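Leneck Bench Forum > RF and Timing > PLL phase noise and spurs

Reference spur at 2 MHz offset on the Rurno synth board

Print this thread | E-mail this thread | 3 shares

varicap_vic
I have a Rurno synthesiser board, the fractional one with the Coşkun loop filter daughterboard. Output is set to 2000 MHz. Phase noise inside the loop bandwidth is where the data sheet puts it, but there is a spur at 2 MHz offset, both sides, 74 dB below carrier. I expected it to be well into the noise. It does not move when I change the fractional word, so I have ruled out a fractional spur. Loop bandwidth is set to 118 kHz. Supply is a bench linear.

ohmslaw_ish
2 MHz is your comparison frequency, presumably? Then it is leakage in the charge pump or the varactor. Raise the charge pump current and see if it drops.

varicap_vic
Yes, the reference is divided down to 2 MHz at the phase detector. Doubling the pump current and rescaling the filter made no difference I could measure.

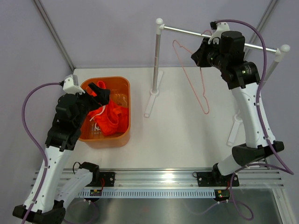 I also lifted the varactor and fed the tuning pin from a clean external voltage with the pump disabled. The spur is still there, although the oscillator drifts, so the reading is not worth much. That points away from the pump and towards coupling through the supply or ground.

tin_whisker
Disagree with the leakage theory. Leakage spurs fall off as you go up in harmonics, and a third-order filter at that bandwidth would have squashed this one anyway. Have you looked at 4 and 6 MHz offset? If those are nearly as strong, it is the divider output getting onto the oscillator supply.

ohmslaw_ish
A third-order filter only helps if the last pole is where you think it is. The Coşkun boards I have used shipped with the wrong capacitor in the third position. Measure it before you start on the supply.

varicap_vic
Capacitor measured out of circuit, correct value. Harmonics at 4 and 6 MHz are both present, slightly lower than the first.

tin_whisker
Supply, then. Look at the ferrite between the divider and the oscillator rail. On the first Rurno layout both sides share a via to the ground plane, and no amount of ferrite will cure that. Cut the track and bring the oscillator decoupling back to its own via. Keep the wire short.

grumari_lab
We had the same on a Grumari receiver. Separate regulator for the oscillator, fed straight from the input connector, and the spur went into the noise floor. We left the shared via alone.
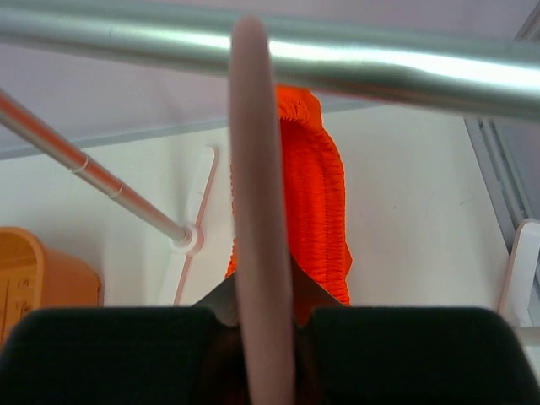

Orange-red fabric behind a pink hanger hook, silver bar.

tin_whisker
A second regulator hides it. The ground current still flows through the shared via, and you will see it again when you change the output divider.

grumari_lab
We changed the output divider several times and did not see it again. I accept that our layout is different.

varicap_vic
I will do the regulator first — it needs no track cutting — and the via after that if there is anything left. One more point: should the new regulator be a low-noise type, or will any linear do for the test?

grumari_lab
Any linear for the spur. For close-in phase noise use a low-noise one, or put an RC after it if you can spare the voltage drop.

ohmslaw_ish
Watch the RC. Too large a resistor and the supply pushing will bite when the buffer current changes.

Comments (3)

loopgain: Same spur on mine, bought in May. Following.

padstack: Which revision is the board? The via was moved on the later one, I think.

varicap_vic: First revision. No letter after the number.

Print this thread | E-mail this thread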